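Left hand opens on its own when the other arm starts moving – drops whatever it's holding

Asked in Robots & Automation > Arms, hands and grippers
13 followers, 3 answers

We have a two-armed robot with multi-fingered hands on both sides, running a fruit packing routine. The left hand picks, the right hand steadies the basket, the left hand carries over and lets go. It ran fine for weeks. Since we changed the hand firmware in April, the left hand sometimes opens in mid-carry and the fruit lands on the table or the floor.

What I know so far:

It only happens to the left hand.
It happens in the first moment after the right arm starts to move. If I leave the right arm parked, I can run 100 picks with no drop.
There is no error in the log. The hand reports "open complete" as if it had been told to open.
Apples are the worst. The small light fruit almost never falls.
Grip force setting is 2,000 in the config (raw units, not newtons) and I have tried going higher. No difference, except that I bruised some apples.

Controller is a Skavomlow, both hands are on one bus, and the power supply is the original Grandell. Emergency stop works and I have tested it. The thing that bothers me is that we were going to move on to heavier items, and I don't want to do that with a hand that opens when it feels like it.

Has anyone seen this? Is it a bad hand or something upstream?

– dradley_bench

Answer 1 (accepted)

It's probably upstream. A worn or weak hand slips, and when it slips the log shows the fingers closing further as the object leaves. Yours says "open complete", so the hand either received an open command or restarted and went to its default position. On those hands the default is open.

My money is on a restart. When the right arm starts, it pulls a lot of current, the voltage on the shared supply dips, and the left hand's board browns out. It comes back so fast that the controller never flags a lost device. The apple result fits too. The hand draws more current holding a heavier piece, so it is closer to the limit when the dip comes. Raising the grip force makes that worse.

To check:

1. Read the uptime counter on the left hand before and after a drop. If it has gone back to zero, you have your answer.
2. Put a meter with min/max hold on the supply terminals at the hand end of the cable. Measuring at the supply itself can look perfect while the far end sags.
3. Look at the left connector for a half-seated pin. We had one at the Ross site that passed every continuity test and still lost contact when the arm accelerated.
4. Swap the left and right hand cables at the wrist. If the fault moves to the right hand, leave the hands alone and replace the cable.

As for why it began after the firmware change, check the low voltage cutoff. Ours went up by a small step in an update and I only found it by comparing the old and new parameter files line by line. If yours went up too, don't just put it back down and carry on. Find the dip first.

Until it is fixed, keep people's hands and feet out from under the carry path, and don't try the heavier items. Power the machine down and lock it off before you touch the connectors. Pressing the emergency stop is not enough on its own, as some hands stay powered through it so they don't drop the load.

You can also reproduce it on purpose without wasting an afternoon. Hold the fruit low over the table with the other hand already at the basket, then command a short, quick move of the right arm.
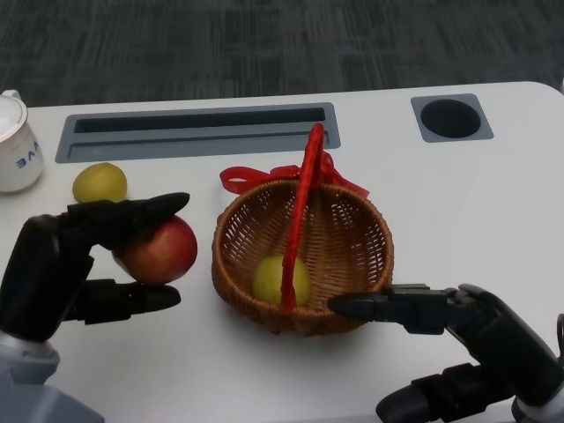
dradley_bench replied that the uptime counter did go back to zero, 3 times out of 3 drops, and that swapping the wrist cables moved the fault to the right hand. A new cable is on order. The cutoff value had gone up as well, and the old parameter file is saved next to the new one for when the cable is in.

Good. Run the full 100 again with both arms moving before you close it out, and do it at normal speed.

Answer 2

Had the same thing but with ours it was the bus address. Both hands came back from the update with the same address, so "open right" opened both. Took me until Wednesday to see it. Probably not your case if it only happens some of the time, but it takes a minute to look.

Answer 3

Have you tried turning the grip force up? Also rubber fingertips help a lot with apples.

Comment on answer 3: the question says the force was already raised.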